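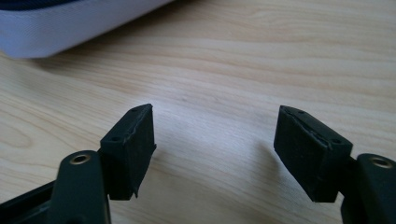 The Kinnear method is a procedure for teaching a robot arm to handle household objects from recordings made by people. A person carries a hand-held gripper fitted with a camera and performs ordinary tasks with it, such as picking up a cup or folding a cloth. The recordings are then used to train a control program, which is run on a robot arm carrying a gripper of the same shape. The method was developed at the Kinnear Laboratory in Berkent and was first described in a technical report issued in March 2019.

Background

Earlier work at the laboratory relied on teleoperation, in which an operator steers the robot arm directly from a second set of controls. Teleoperation gives an exact record of the movement of each joint. It is slow, however, and it requires the robot to be present wherever data is collected. Most recordings made in this way came from a single laboratory bench, and programs trained on them performed poorly when the arm was moved to another room or the lighting was changed.

The hand-held approach removes the arm from the collection stage. The operator can work in a kitchen, an office, or a workshop without installing equipment.

Procedure

Collection begins with a short calibration. The operator opens and closes the gripper fully so that the width of the opening can be measured later from the camera view. The task is then performed at a normal pace and repeated with the objects in different starting positions. Each repetition is called an episode.

After collection, software named Gorex estimates the path of the gripper through space. It follows fixed features of the surroundings from one video image to the next and combines them with readings from a motion sensor. Episodes in which the path cannot be recovered are discarded. Plain tabletops and blank walls are a known source of such losses, as they offer few features to follow.

The remaining episodes are used to train a policy, the part of the control program that selects the next movement. The policy receives the two most recent camera images and the current width of the gripper opening. It produces a short series of planned positions. The robot carries out the first part of the series and then requests a new one.

Gripper design

The hand-held tool and the robot tool share the same fingers, pads, and camera position. This is considered the central requirement of the method. If the two tools differ, the images seen by the robot no longer match those on which the policy was trained.

The pads have a soft covering that improves grip on smooth objects and allows for small errors in alignment. The covering is subject to wear, particularly along its edges, and the laboratory's guidelines call for the pads on both tools to be replaced at the same time. The gripper is opened and closed by a trigger in the handle, and the fingers move together toward a common center line.

Results

The 2019 report described trials of 3 tasks: placing a cup on a saucer, moving a folded cloth into a tray, and closing a drawer. Each task was attempted 40 times in a room that did not appear in the training recordings. In the cup task, the robot succeeded in 34 attempts. Results for the cloth task were lower, and most failures occurred when only one layer of the cloth was grasped. The drawer task was completed in nearly all attempts.

A follow-up study in November of the same year examined the effect of adding more operators. Recordings from several people gave better results than the same quantity of recordings from one person, although differences in working speed made training less stable. The study recommended that unusually fast episodes be resampled before use.

Limitations

The method records no direct measure of force. Tasks that depend on pressure, such as wiping or inserting a plug, are therefore poorly represented. A person may also move the tool in ways that the robot arm cannot reproduce, either because the position is out of reach or because the required speed is too high. The Gorex software includes a filter that checks each path against the limits of a chosen arm and removes those that exceed them.

Use with other systems

The Flenero project adapted the method for a pair of grippers, one held in each hand. The relative position of the two tools is estimated from the parts of the surroundings visible to both cameras. The adapted version has been used for tasks such as opening bags and unfolding towels.

Related articles
Flenero project
Gorex (software)
Imitation learning
Parallel-jaw gripper
Robot calibration
Teleoperation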